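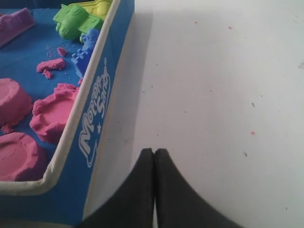

Play sand should be judged by its edges, according to Annick Li: a castle mold means little if the wall slumps when the mold comes off.

Her test at Clukside is plain. Fill, press, invert, lift. Of 71 pressings logged in January, 67 kept their corners.
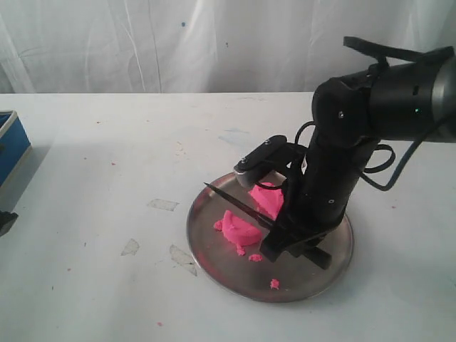
Cutting is the second measure. A thin blade shows how well the material is bound: dough parts along a line, while sand sheds grains at the face. Li allows 10 strokes per batch, then wipes the blade.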